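Date: 2020-07-31
Subject: Re: [otumham-cars] Roof bars on the Trastinano estate

On the point about the door seals, I had the same trouble in May and it came down to the feet of the bars being one notch too far out.

> I fitted a set of Figueroa bars to my estate last weekend. They went on
> without drilling, but there is a whistle from the front one above 50 and
> the rear door seal looks pinched on the passenger side. The leaflet says
> to tighten until the key clicks. Mine never clicks. Has anyone else had
> this, and is it safe to put a bike on?

Take the front bar off and look at the rubber strip along the top. It should run the full width with no gap at either end. Mine was 15 mm short and that was the whistle. The Altville shop sells it by the metre.

If the key doesn't click, don't force it. Slacken both feet, centre the bar by measuring from each door frame, then do up each side a few turns at a time. The long bar is 1083 mm and the short one 1027 mm, and the long one goes at the front. They are easy to mix up as the stickers are underneath.
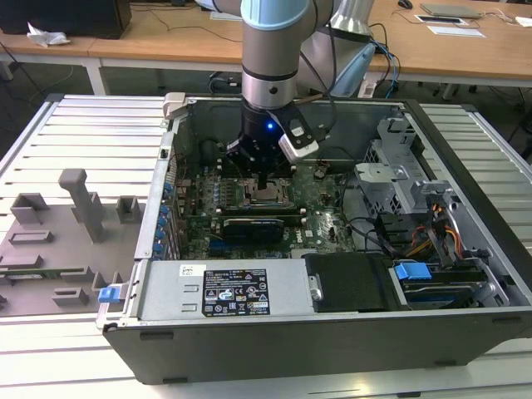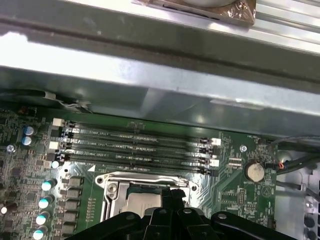 Can the bike carrier stay on through the car wash?

Take it off first, and the bars as well if it is the roller type. The brushes catch on the end caps and I have lost two that way.

As for the pinched seal, wipe it down, leave the door open for an hour or so and see if it springs back. Mine did. I would not carry a bike until both ends are tight and you have checked them again after a short drive. I recheck mine every 100 miles when loaded.

I have a spare pair of end caps if anyone in Otumham wants them.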